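Lob des Zweischlitztoasters

Ich habe mich neulich beim Abendessen unbeliebt gemacht, und zwar mit der Behauptung, dass man in einer Küche auf fast alles verzichten kann, auf den Toaster aber nicht. Es wurde gelacht. Dann kam die Gegenrede, und die kenne ich schon auswendig: Backofen, Pfanne, Heißluftfritteuse, wozu braucht man da noch so einen Krümelkasten? Steht doch nur herum. Ich habe mich dann ein bisschen in Rage geredet (es gab Wein) und schreibe das jetzt lieber einmal ordentlich auf.

Also: Ein Toaster ist das ehrlichste Gerät, das ich kenne. Schlitz, Draht, Hebel, fertig. Man drückt, es glüht, man wartet. Kein Display, das einen beim Einschalten begrüßt, keine App, kein Update im unpassendsten Moment. Wer oben in den Schlitz schaut, sieht im Grunde das ganze Gerät – die dünnen Drähte, das bisschen Blech dazwischen. Versuchen Sie das mal bei Ihrer Kaffeemaschine!
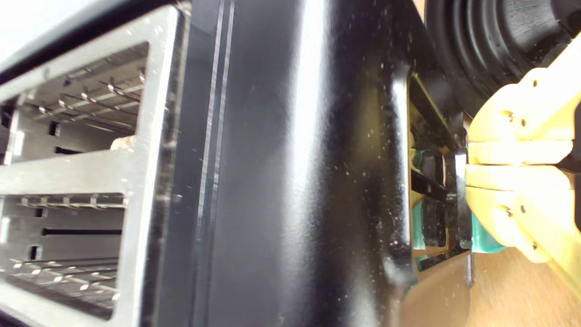 Der Hebel am Toaster, daneben die Drähte im Schlitz. Auf dem Schwarz sieht man jedes Stäubchen.

Und ja, das mit dem Staub gebe ich zu. Glänzendes Schwarz ist in der Küche eine Zumutung, das müsste eigentlich jeder wissen, der schon einmal mit dem Lappen davorstand. Man wischt, man tritt zurück, und im Gegenlicht ist alles wieder da. Trotzdem verkaufen sie uns das seit Jahren als elegant. Mein erster eigener Toaster, ein Maser aus einem Haushaltswarenladen in Trostgate, war cremeweiß und sah nach Jahren noch anständig aus, obwohl ich ihn in dieser Zeit vielleicht zweimal richtig geputzt habe. Er hat 17 Jahre gehalten. Danach kam ein Havlíček, der hielt 3, und das auch nur, weil ich den Hebel gegen Ende mit dem Daumen festgehalten habe. Ja, die ganze Zeit. Man kann dabei sehr gut aus dem Fenster sehen.

Überhaupt der Hebel! Über den wird viel zu wenig gesprochen. Am Hebel entscheidet sich, ob man ein Gerät mag. Er muss einen Widerstand haben, und unten muss er einrasten, dass man es hört. Ich mag es auch, wenn er eine eigene Farbe hat, so ein Blaugrün etwa, wie man es früher an Thermoskannen und Campinggeschirr hatte. Dann weiß die Hand morgens um sechs schon, wohin, während der Kopf noch im Bett liegt.

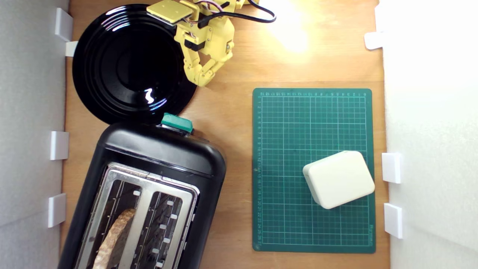

Kommen wir zum Teller. Der Teller gehört neben den Toaster, und zwar bevor das Brot fertig ist, direkt daneben, am besten so dicht, dass man nur eine halbe Drehung aus dem Handgelenk braucht. Ich kenne Haushalte, in denen die Scheibe erst hochspringt und dann die Schranktür aufgeht. Dort wird der Toast quer durch die Küche getragen, mit spitzen Fingern und kleinen Schmerzlauten, und auf dem Boden liegt die Krümelspur. Das muss doch nicht sein!

Beim Teller selbst bin ich übrigens für Schwarz, auch wenn ich mich damit nach dem Absatz weiter oben angreifbar mache. Ein Teller wird ja ohnehin nach jedem Essen gespült, da darf er glänzen, so viel er will. Und eine goldbraune Scheibe sieht auf Schwarz einfach großartig aus, auf Weiß wirkt sie schnell wie Krankenhaus. Ringe im Rand finde ich auch schön, obwohl sich darin die Krümel sammeln. Die tupft man dann eben mit dem Finger auf. (Das machen alle. Die, die es abstreiten, machen es auch.)

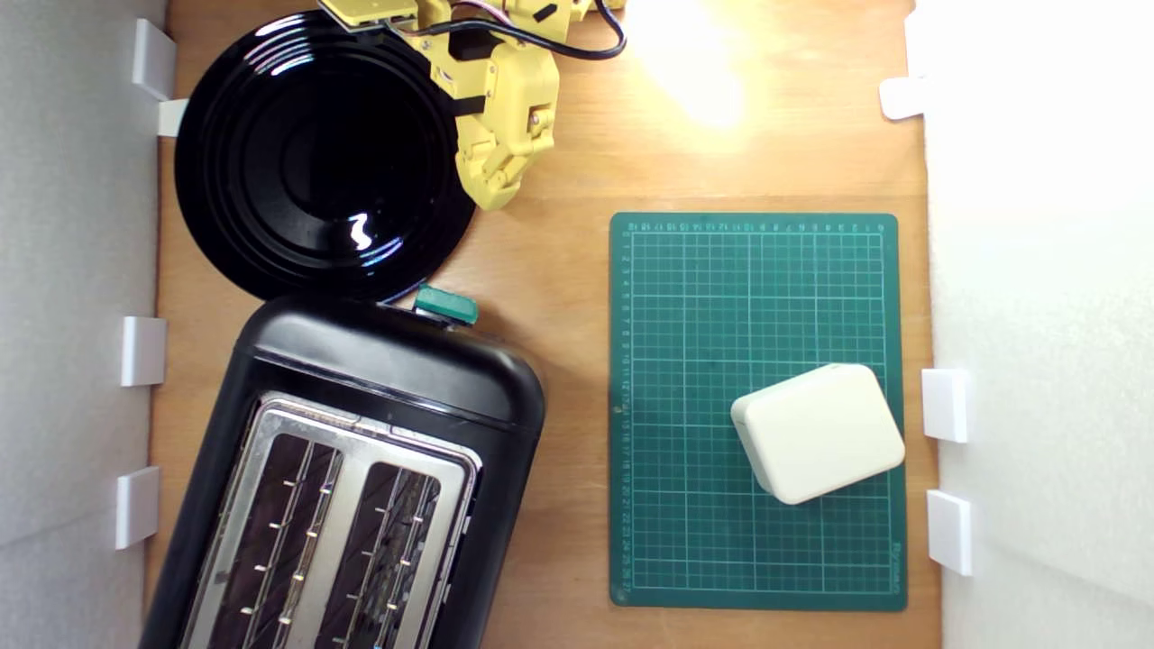 Ein Meinungsstück aus der Redaktion Haushalt & Küche

Was mich an der ganzen Debatte ums Entrümpeln stört, ist diese Idee von der leeren Arbeitsfläche. Alles soll in den Schrank, alles hinter eine Front ohne Griffe. Ein Toaster im Schrank ist aber ein Toaster, den man nicht benutzt. Ich habe das ausprobiert, in der Wohnung am Stakent, da war die Küche so schmal, dass ich mit beiden Ellbogen an die Wände kam. Der Toaster wohnte unten hinter den Töpfen. Den ganzen November habe ich kaltes Brot gegessen, obwohl ich kaltes Brot nicht einmal besonders mag, bloß weil ich zu faul war, mich zu bücken. Im Dezember stand er wieder oben, und die Pfeffermühle musste weichen.

Viel Platz braucht so ein Frühstück ja nicht. Ein Stück Holz, auf dem es stehen kann, der Toaster auf der einen Seite, der Teller gleich dahinter. Rechts vielleicht noch eine Unterlage, so eine grüne Schneidematte tut es auch, da stellt man dann ab, was sich eben so einfindet, eine kleine Schachtel zum Beispiel. Wenn es eng wird, darf der Teller den Toaster ruhig fast berühren. Aufgeräumt heißt für mich, dass ich die Sachen finde, ohne die Augen ganz aufzumachen.

Dann gibt es noch die Glaubensfrage: zwei Schlitze oder vier? Ich bleibe bei zwei. Vier Schlitze sind für Leute, die gleichzeitig frühstücken, und das tut bei uns keiner. Der eine isst um sieben im Stehen, die andere um halb zehn mit Zeitung. Außerdem gehört das Warten auf die nächste Runde dazu. Man bestreicht die erste Scheibe, die zweite wird warm, und zwischendurch redet man ein paar Sätze miteinander.

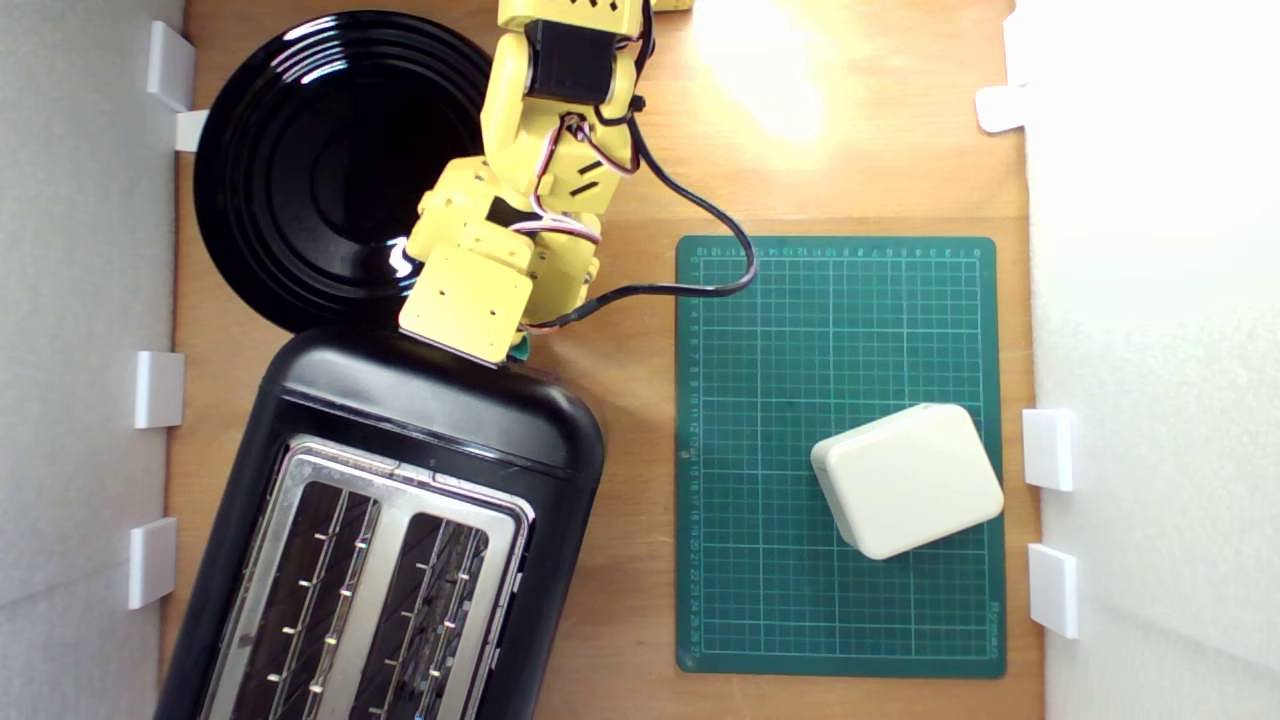 Und das Saubermachen? Halb so wild, wenn man es tut. Stecker ziehen, abkühlen lassen, Krümelfach leeren, den Rest über der Spüle herausklopfen. Bitte nicht mit dem Messer zwischen den Drähten herumstochern, auch dann nicht, wenn da noch ein halbes Rosinenbrötchen sitzt. Das Blech oben nimmt man mit einem feuchten Tuch ab, immer mit dem Strich, sonst sieht gebürsteter Stahl hinterher schlimmer aus als vorher. Ich brauche dafür 2 Minuten und schiebe es trotzdem wochenlang vor mir her.

Die Heißluftfritteuse können Sie von mir aus gern behalten, die macht bestimmt wunderbare Pommes. Aber wer mir darin Toast serviert, bekommt beim nächsten Besuch von mir eine Packung Zwieback mitgebracht.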